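Lab notebook - Plinico cell, cart handling rules, draft 3
2018-04-21

Continuing from the Gindau notes. Draft 2 had one rule for the cart and one for linens, and both were too vague to check against. Rewriting them as things a person at the bench can answer yes or no to.

1. Cart, drawer and loose stock

Wheels locked before the arm is enabled. Arm speed limit with a drawer open: 300 mm/s at the wrist, 400 with it closed. Draft 2 had 415 for closed, copied from the Uka sheet, and I see no reason to keep a number that odd.

One box in the hand at a time. The hand does not pass over the open drawer with a person's hands inside it. Boxes are gripped on the flat faces with closed fingers, no pinching at the corners, as the carton ends crush first.

Keys: draft 2 says "keys removed during operation". The keys are in the lock on the drawer front today, and the drawer is fully out. Either we follow the rule or we change it. Proposal: keys out and on the operator's lanyard before enable, no exception for short runs.

Floor: anything on the floor next to the cart stops the run. There is a blister pack down there now. It gets picked up by a person with the arm disabled, logged, and not returned to the drawer.

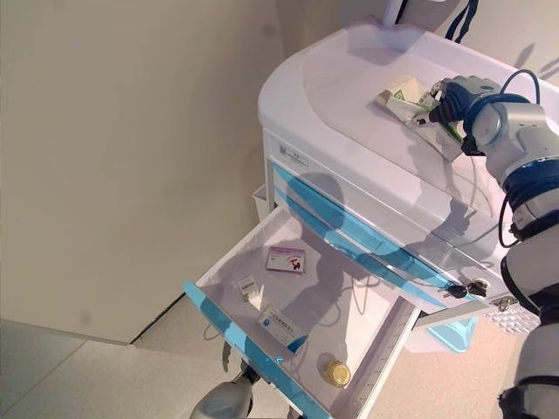 2. Sheets and soft goods

Contact with fabric or thin sheet is by fingertip only. The cover over the palm and back of the hand must not carry load, and its lower edge stays clear of the fingers through the full range of motion. Check this by hand before the first run.

Cables between the fingers: look for slack that could catch a fold. If a loop can be hooked with a pencil, reroute it.

Press force limit for soft goods is 16 N per finger. Lương bench used the same value and I have not found a case for going higher. All fingers need not be in contact at the same time. The log should state which ones are - "hand in contact" is not enough.

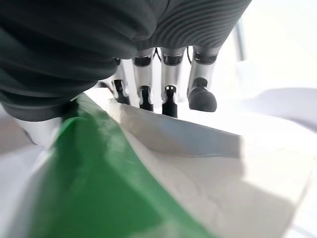

Two middle fingertips on the fold of the white sheet, green sheet to the left.

Open points
- Does the floor rule cover the whole cell or only the reach of the arm? I would say the whole cell.
- Wrist view is very bright on white material. Add an exposure check to the start list.
- Section 1 needs a line on cables above the arm. Not written yet.
- Draft 4 due in May, after the force sensor is recalibrated.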